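Search tickets Enter keyword or ticket no. Go

Pleltix storage server keeps dropping one drive – troubleshooting log

Status: resolved
Priority: normal
Product: Pleltix rack server, Kivex drive cage, Ploltard management software

Original report

Hi all! First off, I love this server. It replaced an old tower that sounded like a vacuum cleaner, and file copies over the network are so fast now that I keep testing them just for fun. But I have one problem I can't shake. The drive in bay 5 drops out of the pool, comes back a few minutes later, and the whole thing starts a rebuild. It happened twice overnight and again at lunch.

What I know so far:

Ploltard logs "link reset, bay 5" and then "device removed". The drive's own health report is clean, no bad sectors and no pending ones. All the other bays are quiet. The pool is mirrored, so no data is missing, and I have a full backup on the Zwane box in the other room.

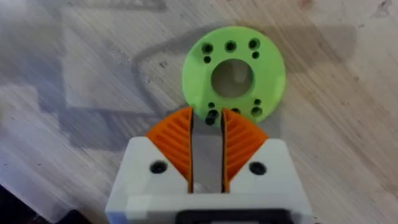
I'm on the current firmware and the settings are stock apart from the fan curve, which I turned down in August so I could work in the same room. I mention that now in case it matters.

Update 1

Swapped the drives in bays 4 and 5 with the server shut down. Powered up, let the pool settle, started a long read test. The drop came back on bay 5 with the other drive in it! So the drive is fine, which is great news for my wallet. That leaves the cage, the cable or the controller port.

Update 2

Support asked for temperatures under load. With the quiet fan curve the controller chip got up to 68 C. Support said that's warm but inside the limit, and asked me to put the fans back to stock anyway and run the same test. I set them to a fixed 3000 rpm (loud!) and the drop still happened, just before the test was done. Fans ruled out. I've gone back to my quiet curve for now.

Update 3

Opened the case. The Kivex cage has two data cables going to the controller, one for bays 1 to 4 and one for the rest. Bays 6 to 8 are empty on mine, so bay 5 is the only one using the second cable. I wish I'd spotted that on day one – it would have saved me a lot of drive shuffling.

Things I tried, in order:

Reseated the second cable at the controller end. Drop came back.
Reseated it at the cage end. It went in with a proper click this time, and the test ran longer, but the drop came back.
Moved the drive from bay 5 to bay 6. Same drop, now logged as bay 6.
Swapped the two cables at both ends. Now the errors are on bays 1 to 4 and bay 5 is clean!

I stopped there and shut down right away. Please don't run a pool like that.
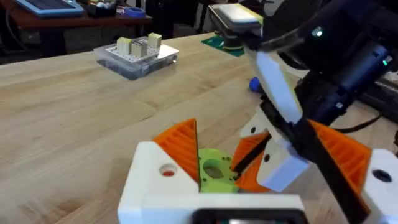

Lime-green plate and orange ribbed fingers, with the wood tabletop behind.

Update 4

New cable arrived from Pleltix and it's in. I routed it along the side wall so it doesn't bend sharply behind the fans, which the old one did. Long read test passed, then a full scrub passed, zero errors on both. Link resets are at zero in Ploltard too.

Fix: replace the second cage-to-controller cable. I'm thrilled, and big thanks to support for being patient with all my logs. One small wish for the software team: please show which cable each bay belongs to on the drive page.

Closing this one. I'll open a new ticket if the resets come back.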